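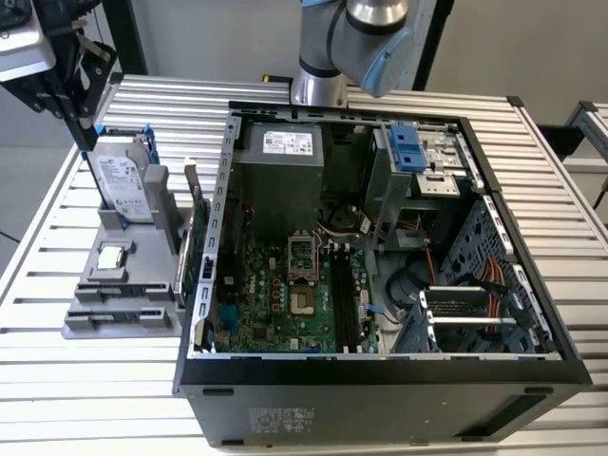 Page last changed: September, by Mali Mostyn

Mostyn family of Vondville

The Mostyns of Vondville are a farming and sawmilling family, and I've been at this page on and off for years (they're my lot, so forgive me if I wander). The first of them to settle was a Mostyn who came out from Wales with a wife, a trunk and a habit of spelling his own name three ways. You'll find him as Mostin in the shipping list, Mosten in the land book and Mostyn on the headstone, and yes, he's the same fellow!

Name and origins

I used to say the family came from the coast. I've gone off that. The chapel register puts two of the children further inland, and the Goughs, who married in twice, always told it that way too. Delyth Gough lent me her grandmother's birthday book, and it has dates in it that I've found nowhere else, including a baby who lived only a winter.

The Jikwood mill

Most of the second generation worked at the sawmill at Jikwood, on the creek side of the Vondville road. The wage books survive, though the damp has got into them, and they colour nearly everything I know about these years. Three brothers are in there, plus a cousin everyone called Baloch after the paddock he was born beside. I had him down as a younger son for ages.
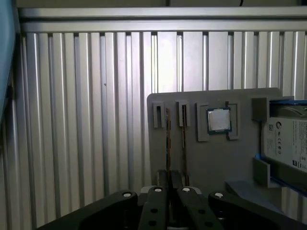
Cledwyn Wogan wrote in to say that Baloch can't have been a cousin on the Mostyn side at all, as his mother signs as a Wogan in the marriage register, and that the paddock only got its name after the family had moved off it. I've left my version up for now, but I reckon he's right about the mother.

The index

There are 2,403 names in the family index at present, and 36 of them are people I can't attach to anybody. I'd love to reach 3,000 before I hand it over to one of the nieces. Judit Nyitrai typed up the whole burial list.
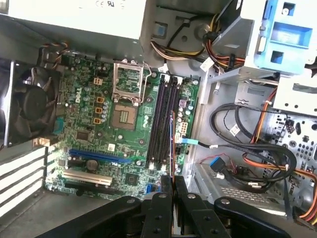 My great-aunt's letters are the best source for the third generation, and the worst for dates. She wrote to her sister every week and never once put the year at the top, so I sort them by paper and ink and by who had the measles. The scans all live on the home computer, and a Dell board like the one here, green with the name in silver, is no place for the only copy of anything. Zulkifli Sutanto has a second set, and so does the Vondville library.

Later generations

The name died out in the district when the last two daughters married, but there are descendants all over. I've got 5 lines still to trace, mostly through the younger daughter. If you've a Mostyn in your tree, please write!
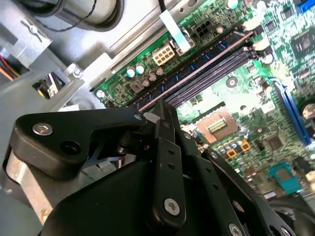

Black gripper over the green motherboard, inside the open computer.

See also: Gough family; Jikwood sawmill; Vondville burials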